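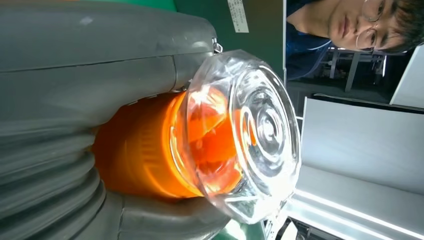 *Orange grooved band, close up*

**Thread: Label printing on a green table — glare or no glare?**

**prarkdale_pete** — 2023-09-06
I sell craft kits from home and want to repaint my packing table. It's white now and I get headaches after an hour under the shop light. Is green easier on the eyes, or is that an old sewing room myth? Budget is 30 dollars.

**izzati_k**
Go green, matte finish. I did mine in May with two coats of Trondeo chalk paint and I can find clear bags on it much faster than I could on white. Let it cure four days before you slide boxes over it.

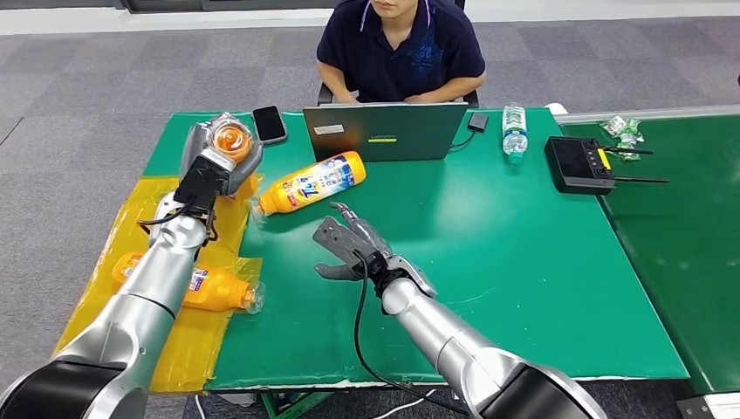 *Green tabletop, orange bottle on its side at the left*

**krawczyk_fan**
Disagree. The color does very little. Your light is the problem. I swapped a 4000K tube for a warmer one and kept my white table, no headaches.

**izzati_k**
Could be both. I never changed my light, though, and the paint helped.

**mudroom3**
Chalk paint scratches. I'd lay down a cutting mat or a sheet of vinyl — you can peel it off if you hate it. Vunameo sells it by the yard.

**krawczyk_fan**
Vinyl shines under a tube light. Then he's back where he started.

**mudroom3**
Not the matte kind.

**prarkdale_pete**
Thanks. I'll try a warmer bulb first because it's cheap, then the matte vinyl. Does it come wide enough for a 30 inch table?

**mudroom3**
Mine did. Measure the overhang too.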